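搬家以后重新开始记账

来约翰内斯堡第三年，我又搬了一次家。这次搬到 Masilela 街后面的一栋老公寓，两室，朝北，房租比原来便宜，水电另算。搬完家那个月我翻银行流水，发现有一大半支出想不起来花在哪里，于是决定重新记账。

以前我记过两次，都没坚持下来。第一次用手机软件，每笔都要选分类，选到后来觉得烦。买一袋米算“食品”，买一瓶洗洁精算“日用”，可是它们在同一张小票上，我得拆成两笔。第二次用电子表格，公式写得挺复杂，周末才补，补到第三个星期就补不动了。

这次用的是纸本。规则只有几条，写在第一页：

当天的钱当天写，睡前写完。
一张小票写一行，不拆。
只分四类：房子、吃、路上、其他。
月底加总一次，平时不算。

第一个月最不习惯的是“不拆”。超市小票里什么都有，牙膏、鸡蛋、灯泡，我全部算进“吃”，因为大部分确实是吃的。误差肯定有，但是我想看的是每个月大概的走向，差一支牙膏的钱不影响判断。

再说说几个看得出变化的地方。

一个是电费。我们楼用预付费电表，要自己买电，输一串数字进去。以前我每次随手买一点，快没了再买，从来不知道一个月总共用掉多少。记下来之后才发现，冬天的两个月比夏天多出一倍还多，主要是热水器一直开着。我后来改成早上五点半开，七点关，晚上洗澡前再开一次。房东 Thulani Sithole 建议给热水器包一层保温毯，我在五金店买了一条，自己裹的，胶带用掉大半卷。第二个月买电的次数少了，天气也在转暖，到底是谁的功劳我说不清楚，明年冬天再比。

一个是零碎的订阅。有个叫 Wimutix 的听书服务，我以为早就停了，结果每个月还在扣 169 兰特。停掉它花了二十来分钟，要在网页上点好几层，最后还得回一封确认邮件。同时我还查到一个手机流量包，是旧号码上的，那个号码我只用来收银行短信，也一起改成了最便宜的套餐。

还有一个是打车。上班我坐公交，下班如果过了六点就打车，一趟不贵，加起来很多。“路上”这一类第一个月有一半以上是打车。后来我跟同事 Keabetswe Shezi 拼车，她住得比我远一些，正好路过我这里。我每个月给她 300 兰特油钱，她起初不肯收，后来收了。拼车的坏处是要等，她那边会开得久，有时候我在楼下大堂坐到快七点。我就在那里把当天的账写了。
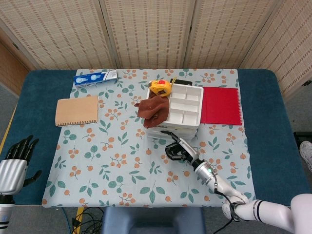
Ntombi Chauke 读完我上一篇以后留言说，她家试过一样的办法，纸本只适合一个人，两个人过日子就不行，总有一个人忘记写，月底两边对不上，还要吵架。她现在改成厨房里放一个盒子，谁花了钱就把小票丢进去，月底一起倒出来算。没有小票的，比如在路边买水果，就撕一张纸写个数字放进去。

我觉得盒子的办法很好，家里人多的可以试试。我一个人住，暂时还是写本子。不过她提到的没有小票的情况我也碰到过，街口卖番茄和牛油果的摊子只收现金，我经常忘。现在的做法是每次取固定的数，取出来的时候就当作已经花掉，直接记进“吃”，之后怎么花不再管。

也有读者问要不要定预算。我前三个月没有定。原因很简单，那时候不知道正常是多少，定了也是瞎定。第四个月开始，只给“其他”这一类定了上限，2,000 兰特。这一类包括衣服、书、朋友生日、理发，还有修东西。第一次就超了，因为洗衣机排水管裂了，请人上门换管子。我没有把它挪到“房子”里去，就让它超着，旁边写了“洗衣机”三个字。

写字本身比我想的要快。一天多的时候五六行，少的时候一行也没有，那就写个日期，后面画一横。画横的日子多在周末下雨的时候。翻回去看，哪几天出门了，哪几天在家，基本都能想起来，这算是额外的收获，我原来没指望拿账本当日记用。

年底打算做的事情有两件。一是把十二个月的四类数字抄到一张纸上，看看房租之外哪一项最不稳定。二是重新比较一下医疗保险，现在这份是刚来的时候公司帮忙选的，条款我一直没有仔细读过，听说换年度的时候可以调整档位，要赶在 12 月之前问清楚。

本子写到三分之二了，够不够用到年底还不好说。楼下文具店还有同一种，下个月发了工资去买一本备着，记在“其他”里。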